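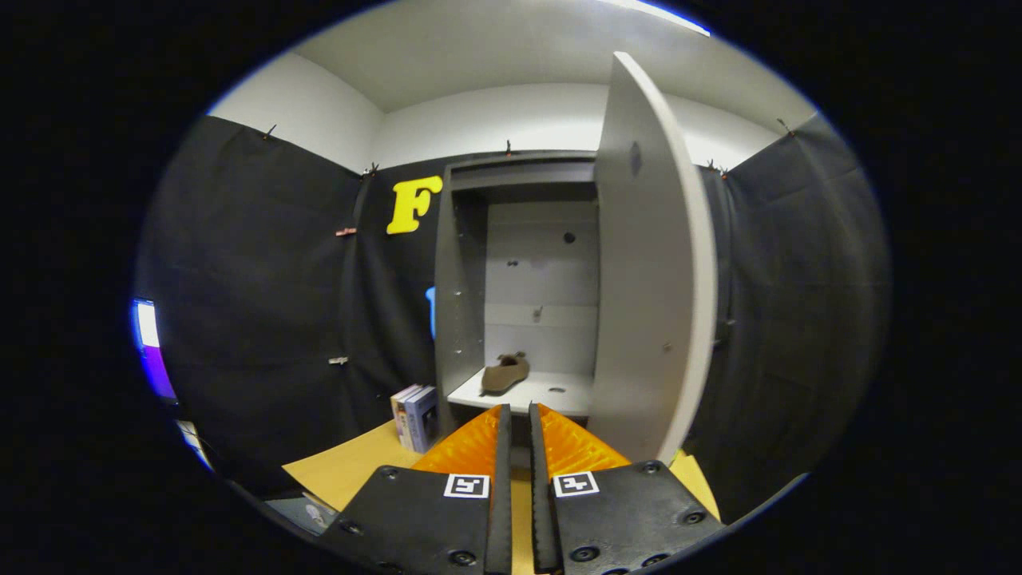 March, Trevodis bench, evening. The pads are the whole story this week, so let me get that down first while I still remember which batch was which. Grolen has been through a silly number of fingertips since winter and I finally printed a set I don't want to throw in the bin. The ridges run across the pad, the point at the tip is slimmer than on the old ones, and I went with bright orange because the last black set vanished against the black plates every time I tried to see where the tip ended in the video. With the shoe lying on its side on the cabinet shelf, toe pointing up to the right, I can see both tips in the wrist view the whole way in, and that alone makes the thing nicer to use. I stop guessing! I had gotten so used to guessing that I was making a little hesitation before every grasp, and the hesitation was ending up in the recordings, and then of course the arm learns to hesitate too.

Pad recipe, for whoever prints the next set: the soft orange filament from Kapoor, slow, dry the spool overnight first. I skipped the drying once and got a pad full of little hairs that I then spent an hour picking off with tweezers. Print them standing on the wide end. Lying flat looks tempting and is quicker, but the ridges come out mushy on the side that faced the bed. Walls at 3 mm. Thinner than that and the tip folds sideways when it meets anything firm, thicker and it may as well be a block of wood. I still think there's room to play with the tip, see the bottom of the page.

The plates are from the old cut, with the raised rib along the inner edge. I keep meaning to redraw them. The rib is great for stiffness and a pain for everything else, because the pad has to butt up against it and any stringing in the corner pushes the pad out at an angle. If your pads don't line up when you close the handle, look in that corner before you start blaming the linkage. (I blamed the linkage. I had the linkage in pieces on a towel before I looked in the corner.)

Screws: don't crank them. The plates are drilled a bit generously and you can twist a finger out of true just by tightening one corner hard before the others are in. Start them all by hand, close the gripper on something flat, then snug them down a little at a time. I used a metal ruler for the flat thing. Somebody has since put the ruler away in a sensible place and I can't find it.

Markers. The old ones were a bit curled and the width reading jumped around when the fingers were nearly closed, which is exactly when I care about it. Stuck on new ones, white border left wide on all sides, near the inner edge of each plate. Much steadier now. I did a quick check by closing on a stack of feeler gauges and writing down what the software thought, and the error is small enough that I'm not going to chase it. One thing to watch is the ceiling light. If you tip your wrist back the marker catches a glare and the reading drops out for a moment. Matte laminate would fix it, I'd guess. Plain tape over the top definitely makes it worse, I tried.

Now the camera. I tilted it down a touch, it sits at 22 degrees now from the handle, and I'm happy with it there. Steeper and you lose the upper half of the cabinet, so when you're walking up to it the tracker has a lot of tabletop and not much else to go on. Shallower and the fingertips crowd the bottom edge of the circle. I marked the bracket with a scribe line, so please use the line if you take it off. The paint pen mark next to it is from the old lens and means nothing – I'll sand it off when I remember.

Tracking is where most of my evening went. The black curtains are lovely for keeping the picture calm but they give the tracker almost nothing to hold onto, and folds in black cloth are worse than nothing if they move when you brush past. The big yellow F on the back curtain does get picked up, nice hard edges, and so do the spines of the two books standing next to the cabinet. Everything on the tabletop counts as help. My worst runs were the ones where I went in close and low, with my wrist near the shelf, so the view was mostly plain gray cabinet. In those the path drifts on the way in and then snaps when I back out, and you can see the snap as a little hook in the plot. I can throw those runs out by hand but I'd like to not make them in the first place.

What helps so far: start farther back than feels natural, let it have a good look at the room, move in without stopping, and come out the same way. Also leave the door wide open, all the way around until you're looking at its edge. I tried a few with the door half closed and it filled one side of the view with blank gray, and on one of them I caught it with my knuckles and it swung, which the tracker took as me moving. That plot was quite something.

Count at the end of the session: 123 runs kept. I'm pleased with that, it's more than I expected out of one long evening, and my wrist is letting me know. The handle needs a softer spring. I know I've said so before. The one in there is from the parts drawer and it's fine for ten minutes and then you notice you're squeezing with your whole forearm. If anyone has a bag of lighter ones at home, leave them in the tray marked Grolen and I'll try them all.

On the shoe itself, a few notes, as it's a more annoying object than it looks. Soft, low sides, nothing stiff to grab except the sole. Coming in from the toe end you can pinch sole and upper together and it lifts fine. Coming in square at the side you tend to squash the upper flat and it slides out between the pads on the way up. The ridges help with that but they don't cure it. I mixed the poses as I went, and I'd say the standing-on-its-edge ones are the hardest, followed by upside down. I'd like to have a go with something stiffer, a sneaker maybe, so the set isn't all one kind of floppy.

The arm side: the Mellitz wrist is on the bench with its cover off. I swapped the coupling and it no longer clicks when it reverses, so that's one old complaint gone. I haven't put the second pair of pads on it yet. They need to be from the same spool and the same print settings as the ones on the hand unit, otherwise we're teaching it with one set of fingers and asking it to work with another. We did that in the fall and then spent ages looking for a bug in the training code. The spare pair is in the drawer in a zip bag, and I wrote the settings on the bag.

Left to do, in whatever order people feel like:

Print a test tip with the ridges closer together, only near the point. I think the wide ones are letting the shoe's edge slip into the groove.
Reprint the markers on something matte.
More stuff with edges near the cabinet, high up if possible, for the close-in runs.
Lighter spring, see above.
Put pads on the Mellitz wrist and check that open and closed match the hand unit. Budget 3 hours for this, the calibration always eats the evening.
Redraw the plates with a relief cut in the corner by the rib. I keep putting this on the list and then printing pads instead, because pads are more fun.

Files are copied to the shared drive, in the folder with the month on it. The raw video is in there too, so it's big, and please don't open it over the workshop wifi while someone's using the laser. I left the bad runs in a separate folder next to the good ones in case somebody wants to see what the drift looks like, and the door one is in there as well.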